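**Black trays: shelf or bin?** (Storage and Fittings board, Saltorville site)

**Konstantinidis_Stores**, 18/10/2021
Members are asked for their views on the storage of the black trays. The present arrangement is a row along the top of the yellow shelving, with the small parts one level below. 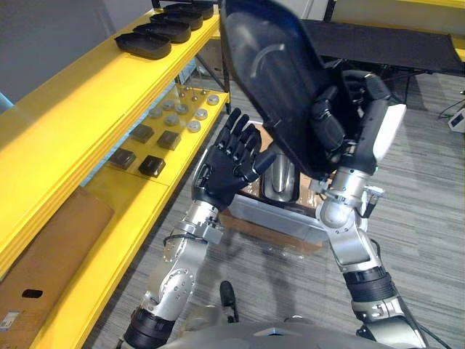 **Elatar** replied:
I would advise against the top shelf. Trays of this shape slide when one is drawn from the row, and ours were moved to a bin in May.

**Konstantinidis_Stores** replied:
A bin has been considered. Our order was for 30 trays, and floor space is limited. 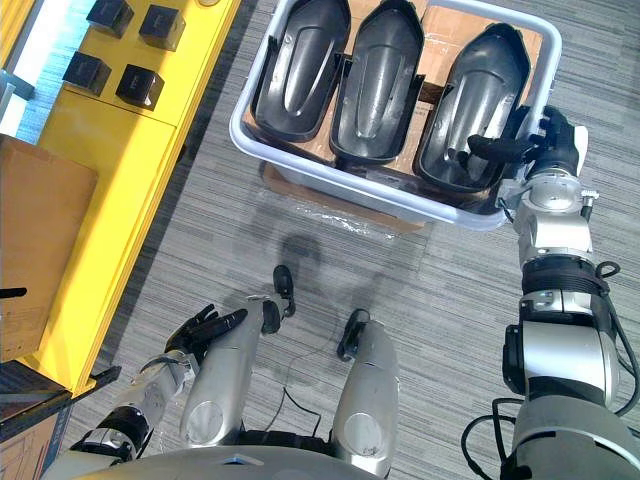 The difficulty with any bin is wear to the glossy surfaces. Turnano recommends a divider between every pair. We have card beneath the trays and one dark strip set crosswise, and I should wish to see more strips before approving the method.

**Ívar Fogh** replied:
I cannot agree that dividers are required. Trays stood side by side support one another. Handling is the greater concern, and a tray should be lifted by its rim. 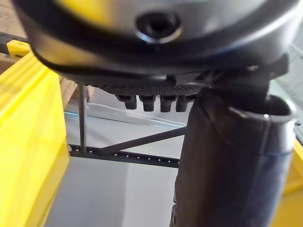 *Fingertips, close view.*

**Konstantinidis_Stores** replied:
The point on handling is accepted. The yellow table must also remain available for work, and a tray left on it takes up room.
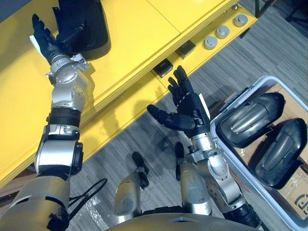

**Elatar** replied:
A written rule would settle the matter: one tray out at a time, returned before the next is taken. I maintain my objection to the top shelf.

**Ívar Fogh** replied:
I support the rule. The question of dividers remains open, and I ask that it be held over for 4 weeks.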